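The Lullness Stock Pot, from Ronomside

If you're anything like us, soup starts with whatever is left in the bottom of the fridge and somehow ends up feeding the whole street. We wanted a pot that could keep up with that sort of cooking, and after a good deal of stirring, tasting and washing up (so much washing up!) we settled on the Lullness.

It holds 5 litres, enough for a generous lentil and tomato soup with a few tubs left over for the freezer. The base is good and thick, so your onions can soften slowly while you get on with the carrots, and the lid sits snugly without rattling when things come to a simmer. Szymon Duda, who writes our recipe cards, makes his barley broth in one nearly every week of the winter and swears by leaving the lid tilted for the last half hour.
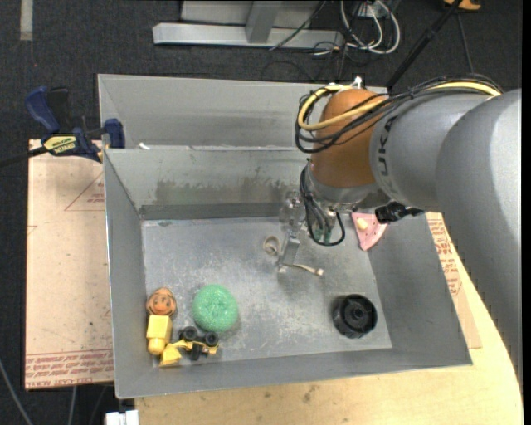 Two grey metal bins, one behind the other, with the arm reaching into the front one.

The handles are wide enough to grab with a thick pair of oven gloves on, and there are litre marks up the inside, so you can top up your stock without hunting for the jug. It's happy on gas, electric and induction hobs, and it can go in the dishwasher, although we do ours by hand with warm water and a soft sponge.

Each pot comes with four of Szymon's recipe cards tucked inside, including the leek and potato one that so many of you have asked for.

Capacity: 5 litres
Weight without lid: 800 g
Lid: included
Colours: Seo (soft green) or Stetard (dark blue)
Guarantee: 5 years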